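About Trulov

Trulov is a small cooking school in Hollbridge. We teach everyday home cooking to adults, mostly beginners and people who have fallen out of the habit. Classes are in English and run in the evening, with a shorter program in the daytime for retirees.

We started in a rented kitchen in Statanton with one stove and a borrowed set of pans. Three years later we moved to our own space on Portela Street, next to the hardware store. The kitchen has 12 work stations and takes up to 92 students a week when all the courses are running.

A standard course is 8 sessions. The first ones cover knives, stocks, eggs and rice. After that each group moves on to vegetables, beans, fish and baking, and the last evening is a shared supper. Recipes are printed and yours to keep. We do not give grades or certificates.

Fruit has its own session – how to choose it, store it and cut it.
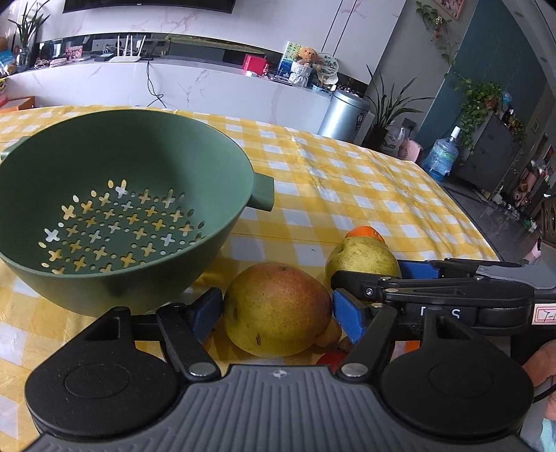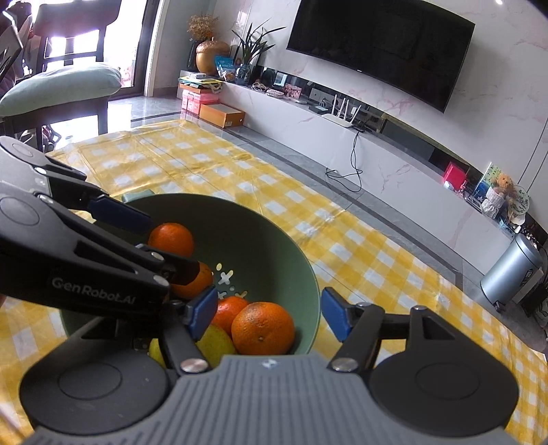
Do I need to bring my own knives or ingredients?

Everything is included in the course fee, and aprons are on the hooks by the door. Bring a container with a lid if you want to take food home.

We buy most of our produce from growers near Statanton and the rest from the wholesale market. Menus change with the season, so the November course leans on squash, cabbage and apples. Tell us about allergies when you sign up. We can work around most of them, but flour and nuts are used in the kitchen every week.

Parking is behind the building. The entrance is level with the street, and two of the stations have lower counters – ask for one on the form.

Fees and start dates are listed on the Courses page. Places are held for a week without payment.

Page updated Aug 26, 2024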